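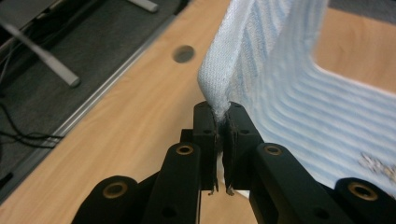

How often should you wash a tea towel? Every couple of days in our house, and straight away if it's been anywhere near raw chicken.

I grew up with a mum who ironed hers (bless her, even the ragged ones), and I've never managed to keep that up. What I do manage is a good hard shake at the line, then folding them in thirds on the kitchen table while the kettle boils — stripes running lengthways, so they sit nicely in the drawer.

My friend Annelies rolls hers instead and swears she fits over 4 dozen in one drawer, though why anyone needs that many is beyond me! Mine get a hot wash with the flannels and no softener at all, as it leaves them hopeless for drying glasses. The oldest ones go to the garage in December, when I have my big sort-out.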